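트리레로 음반 박람회와 마라르 프레스 공장 방문기

글: 다라니 낙판 (Daranee Nakpan)

저는 한국어로 글을 쓴 지 이제 6년이 되었습니다. 그래도 음악에 대하여 쓰는 것은 여전히 어렵습니다. 소리를 설명하는 말이 제 모국어와 많이 다르기 때문입니다. 표현이 조금 어색하더라도 너그럽게 읽어 주시면 감사하겠습니다.

트리레로 음반 박람회는 2018년 9월 24일에 열렸습니다. 저는 아침 첫 기차를 탔고, 역에서 행사장까지는 걸어서 갔습니다. 입구에는 벌써 줄이 길었습니다. 제 앞에 서 계시던 아저씨는 빈 여행 가방을 끌고 오셨는데, 오후에 다시 만났을 때에는 가방을 두 손으로 밀고 계셨습니다. 입장할 때 손목에 종이 띠를 감아 주었고, 제 번호는 646번이었습니다.

행사장은 옛날 방직 공장 건물입니다. 천장이 높아서 소리가 많이 울립니다. 판매대마다 자기 턴테이블로 음악을 틀기 때문에, 입구 쪽에서는 비트 음악과 브라스 밴드와 누군가의 시타르 연주가 한꺼번에 들렸습니다. 저는 이 소란이 싫지 않았습니다. 다만 음반 상태를 귀로 확인하고 싶은 분은 안쪽 벽에 있는 청음석으로 가시는 것이 좋습니다. 한 사람에게 10분씩 시간을 주고, 헤드폰은 담당자가 닦아서 건네줍니다.

제가 이번에 찾고 싶었던 것은 1960년대 중반의 지방 그룹들이 낸 싱글이었습니다. 큰 회사와 계약하지 못하고, 동네 악기점이나 전파사의 돈으로 한두 장을 녹음한 그룹들입니다. 이런 음반에는 재미있는 흔적이 많습니다. 라벨의 철자가 틀린 것도 있고, 뒷면에 다른 그룹의 곡이 잘못 들어간 것도 있습니다. 저는 워마우라는 그룹의 첫 싱글을 드디어 실물로 보았습니다. 영문으로는 Womumau라고 적습니다. 판매하시는 분의 말씀으로는 매니저가 녹음실 예약 날짜를 잘못 알아서, 드러머 없이 앞면을 녹음하였다고 합니다. 들어 보니 정말로 드럼 대신 무엇인가 작은 상자를 두드리는 소리가 났습니다. 값은 제가 가진 돈을 훨씬 넘었기 때문에 사지 못하고 라벨만 공책에 옮겨 적었습니다.

오후 1시에는 2층 작은 방에서 대담이 있었습니다. 의자는 40개였고 뒤에 서 있는 사람도 많았습니다. 강연자는 브릴틴 레코드(Briltine)에서 재발매를 맡고 있는 레카 벤카타라만(Rekha Venkataraman) 씨였습니다. 이분은 원래 신문의 음반 평을 쓰시다가 레코드 회사로 옮기셨습니다. 평론가 시절에는 마감이 무서웠고 지금은 상자에 적힌 글씨가 무섭다고 하셔서 모두 웃었습니다. 옛날 마스터 테이프의 상자에는 곡명과 날짜가 손으로 적혀 있는데, 속에 든 테이프가 그 글씨와 다를 때가 자주 있다고 합니다.

대담에서 가장 기억에 남은 부분은 오디션 테이프에 관한 이야기입니다. 회사에 떨어진 그룹의 테이프는 보통 지우고 다시 썼습니다. 그래서 남아 있는 것이 드물고, 남았다고 해도 앞 몇 초에는 다른 사람의 목소리가 희미하게 섞여 있는 경우가 있다고 합니다. 레카 씨는 그런 테이프를 하나 들려주셨습니다. 기침 소리가 나고, 누군가 키를 묻고, 그다음에 기타가 조금 빠르게 시작되었습니다. 연주가 끝난 뒤에 한 청중이 왜 기침을 지우지 않느냐고 질문하였습니다. 레카 씨는 기침까지 발매할 생각이라고 대답하셨습니다. 저도 그 의견에 찬성합니다.

대담 후에는 버스로 마라르 프레스 공장에 갔습니다. 견학은 미리 신청한 사람만 할 수 있고, 신발은 앞이 막힌 것을 신어야 합니다. 저는 안내문을 잘 읽었는데 같이 간 분 중에 샌들을 신은 분이 있어서 덧신을 빌리셨습니다. 공장 안은 덥고, 녹은 플라스틱 냄새가 약간 납니다. 동그란 덩어리가 두 개의 금형 사이에서 눌려 판이 되고, 가장자리가 잘려 나가는 과정을 유리창 너머로 보았습니다. 잘린 부분은 모아서 다시 쓴다고 합니다. 이날은 브릴틴의 재발매반을 찍는 날이었고, 하루에 3000장 이상을 만든다고 들었습니다.

마지막 순서는 검사실이었습니다. 검사원은 판을 빛에 비스듬히 기울여 표면을 보고, 일정한 장수마다 한 장을 꺼내어 처음부터 끝까지 듣습니다. 같은 음반을 하루 종일 들으면 그 음악이 싫어지지 않느냐고 제가 여쭈어 보았습니다. 그분은 곡은 안 들리고 잡음만 들린다고 하셨습니다.

저녁에는 역 앞의 숙소로 돌아와 메모를 정리하였습니다. 행사장 주변의 숙소는 박람회 기간에 일찍 마감되니, 가실 분은 먼저 방부터 예약하시기 바랍니다. 짐은 작게 가져가시고, 음반을 넣을 딱딱한 가방을 따로 준비하시면 편리합니다.
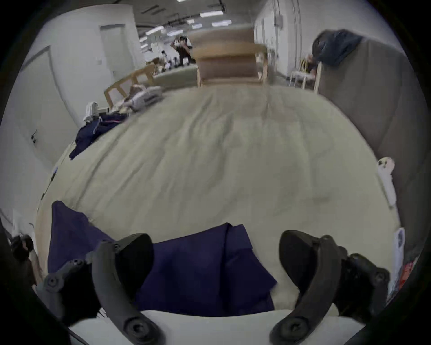 크림색 이불과 남색 천

제가 결국 산 것은 세 장입니다. 한 장은 재킷이 없는 댄스홀 밴드의 싱글이고, 나머지는 할인 상자에서 고른 편집 음반입니다. 집에 와서 들어 보니 편집 음반 한 장은 둘째 곡에서 바늘이 튑니다. 그래도 그 곡의 후렴이 좋아서 튀는 부분까지 외우게 되었습니다.

다음 박람회의 날짜는 10월에 발표된다고 합니다. 공장 견학 신청도 같은 때에 시작됩니다. 혹시 워마우의 싱글 뒷면을 가지고 계시거나 들어 보신 분이 있으면 댓글로 알려 주십시오. 저는 앞면만 들을 수 있었습니다.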